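Irdale Wrist View Module
Film and Bag Handling Package

Overview
The Irdale module adds a close-range camera view to a two-finger gripper and ships with the Trarkari contact model. It is meant for labs working on thin plastic film: bags, wrap, liners and pouches. Film folds, lets light through and hides the fingertip that is pressing on it, and depth sensors return poor data on it. Trarkari takes color images and finger position only.

Method
The model labels each image with one of three states: clear, touching or wrapped. Wrapped means that film has closed around the sides of a finger. The controller uses the label to choose a closing speed and to decide whether to back off before the next grasp. Labels are assigned by hand from recorded runs. Blurred images are kept in the training set, as most contact happens while the arm is moving.

Test results
Zlata Hutsuliak ran the release test on the Figueroa bench with 100 grasps on filled bags, none of which were used in training. The wrapped state was missed in 9 grasps. In 3 of those the gripper lifted the bag by a single layer and dropped it. The earlier model, without blurred training images, missed 18 under the same conditions. Most remaining errors occur when light passes through the film from behind and washes out the creases.

Limits
Black or fully opaque film has not been tested. Clear film with no print or tint gives lower confidence scores and should be checked by the user before unattended runs. The model does not identify bag contents.

In the package
Camera module and mounting ring
Trarkari model files and label tool
Recorded runs from the release test
Fidmont cable kit (sold separately for long-reach arms)

Setup
Mount the ring before routing cables. Run the finger calibration with no film in view, then repeat it after any change of finger pads. Calibration files from the July release are not compatible.

Technical contact: Ximena Mendoza, Irdale applications group
Page revised April 15, 2018

Bag handling, wrist view

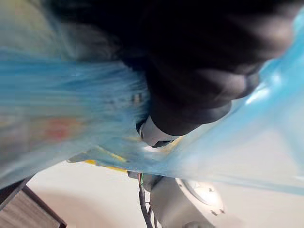
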